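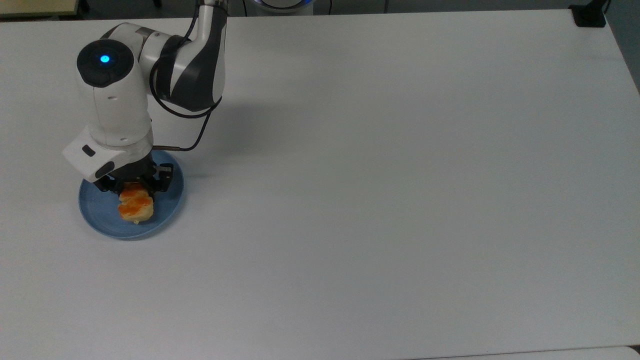

Filed under: Eating & Shopping

What "baked fresh" means, and what it doesn't

April | By Jacqueline Baudry

Print this page | E-mail this page

The new sign over the bread aisle at the Skenow store in Forkville says BAKED FRESH ALL DAY. It is a handsome sign, brown and cream, with a drawing of a wheat stalk on it. I have now asked four people who work under that sign what it means, and I got four answers, and the only one I fully believed was "I think it means the oven is on."

I don't want to pick on Skenow in particular. Gautier has been putting "oven fresh" on its paper bags for as long as I've lived here, and the coffee counter on the Faston road has a chalkboard that says the pastries are "made this morning," in chalk that has plainly not been touched since last fall. I buy from all of them. I like a warm roll as much as anybody. But I get a fair amount of mail from readers who want to know whether the extra money is buying them anything, and the sign seemed like a good excuse to go and look.

Start with the word "baked." A loaf can be mixed, shaped and proofed in one building and baked in that same building, and most people picture exactly that when they see the word. A loaf can also be mixed somewhere else, baked most of the way, frozen, put on a truck, and then finished in a store oven until the crust colors up. The trade calls this par-baked. Both loaves have been baked. Both were, at some point today, hot. If you put them side by side with a sign that says BAKED FRESH, the sign is true of both of them, and you have learned nothing.

I asked the bakery manager at Skenow which kind theirs were. He said "some of each." I asked which were which. He said it changed. I asked whether it had changed that day and he said he'd have to check, and he went off to check, and I stood next to the bagels for a good while before I gave up and bought some. They were fine bagels.

Wayne Rowbotham has less patience with this than I do. He ran the ovens at Gautier for 20 years and is now retired to a house outside Faston, where he bakes on weekends and gives most of it away. I called him expecting a speech about how everything was better when flour came in barrels. He gave me something more annoying, which was an argument.

"People hear frozen and they think it's bad," he told me. "Half of what I made fresh was worse than frozen. I had mornings where the dough was wrong and I knew it was wrong and it went out on the shelf anyway at six, because what else was going to be on the shelf?"

His point is that par-baking was invented by people who were tired of inconsistent bread, and that a factory with a good flour supply and a thermometer will beat a tired man at four in the morning more often than the tired man would like. He'd still take his own best loaf over the factory's. He would not take his own average loaf, he said, and customers mostly bought the average one.

I'm willing to go part of the way with him. What I can't go along with is the pricing. If the factory loaf is cheaper to make, and needs less skill in the store, and wastes less because you only finish as many as you think you'll sell, then I would like to know why it sits under a nicer sign and costs more than the bagged bread in the next aisle. Wayne had no answer to that except to say that it smells good. I suspect this is the correct answer.

About the smell. I have read, as you probably have, that stores pump bread smell through the vents. Several readers have written to tell me this as a known fact, and one said her cousin had seen the machine. I looked into it as well as I could, and I can't find anything to support it for any store around here. The boring explanation is good enough. If you put an oven near the front door and run it during the hours when people come in hungry, the place will smell of bread. You don't need a machine. I mention it here mainly so that people will stop writing to me about the cousin.

"Fresh" is the slipperier word. I went looking for a firm rule that says how many hours out of the oven a roll may be and still get called fresh on a sign over a shelf, and I did not find one I could hold up in front of a bakery manager. Most of us would say today. The coffee counter seems to say this week. Gautier, to its credit, puts yesterday's bread in a basket by the register and marks it down, so there at least you know that the stuff on the main shelf is supposed to be from today. Skenow bags its leftovers and moves them to a rack by the dairy case. The rack has a sticker with a sell-by date on each bag and nothing about when it was baked. Those are different dates and only one of them is any use to me.

Then there is "artisan." I had meant to give this a section of its own but I find I have very little to say. It appears on bread, cheese, crackers, pretzels and, at the Skenow deli counter, on turkey. I don't know what was done to the turkey.

So is it worth paying for? I did what I usually do, which is to buy the stuff and make other people eat it. I am going to be careful here, as I've been burned before on the olive oil business and some of you have long memories. It was a kitchen table with friends around it and it proves very little. I bought two loaves of plain white from the fresh shelf, one at Skenow and one at Gautier, plus a bagged loaf from the regular bread aisle. I cut them up in the other room and didn't say which was which.

Everybody picked out the bagged loaf right away. It's softer and sweeter and the slices are square, and you would have to be very distracted to miss it. Between the other two there was no agreement at all. The people who were most sure of themselves were the most wrong. My neighbor, who has told me many times that she can taste a frozen loaf, named Gautier as the frozen one, and when I told her she said that perhaps Gautier had changed something. Perhaps they have. I asked at the counter and was told that the white is mixed in the back, and I could see a mixer back there, so I'm leaning toward believing it.

Where I did notice a difference was the next day. The Skenow loaf had gone leathery by breakfast and the Gautier loaf hadn't. It might be the recipe, or the bag, or the fact that I left one of them closer to the stove, and I can't tell you which. Wayne says par-baked crust tends to go that way since it has been through the oven twice. He also says to toast it and quit complaining.

A few practical things, for those who only read this far for the practical things.

If you care whether the dough was made on the premises, ask that question in those words. "Is this fresh?" gets you a yes every time. "Do you mix this one here?" gets you a real answer more often, and when it gets you a funny look, well, that's an answer too.

Look at the label if there is one. Store-finished bread around here often comes with a long printed ingredient list that was obviously made up somewhere other than the store. I don't say that long lists are poison. I am tired of hearing that anything over five ingredients will kill you, and you will find plenty of honest rye that goes over it. But a long, neatly printed list on a loaf that supposedly came out of the back room ought to make you wonder.

Go by the clock. If bread is truly being baked all day, there ought to be some coming out in the middle of the afternoon. I stopped at Skenow at 2 p.m. and the racks behind the counter were bare and the oven door was standing open with the light off. I stopped again closer to suppertime and there were warm baguettes. So "all day" seems to mean when you're likely to be there. I can't say that it shocked me.

And don't pay extra for warmth. Any decent loaf will get warm in your own oven in a few minutes, and it will smell the same as it does in the store, and you can stand there and enjoy it for nothing.

I did write to the Skenow office to ask how they decide what goes under the sign. The reply thanked me for my interest in their bakery program and said that they are committed to freshness. I wrote back and asked what share of the loaves is mixed in the Forkville store. I've had another thank-you since then. If a number ever arrives I'll print it.

Gautier's owner was friendlier on the phone but didn't love being asked about the croissants. The bread is theirs, she said - all of it. The croissants "come in." From where she would not say, and she pointed out, fairly, that the bag says "oven fresh" and that they do go in the oven. They're good croissants. I have been telling visitors for years that they were made by hand in the back of that shop, and I'd like to apologize to those visitors, particularly the couple from Faston who drove over twice.

Readers have also asked about the "locally milled" flour that has turned up on the end shelf at Skenow in a cloth bag. I've bought one. There is no mill named on it anywhere that I can find, and the nearest one I know of sells only chicken feed. More on that when somebody calls me back.

Print this page | E-mail this page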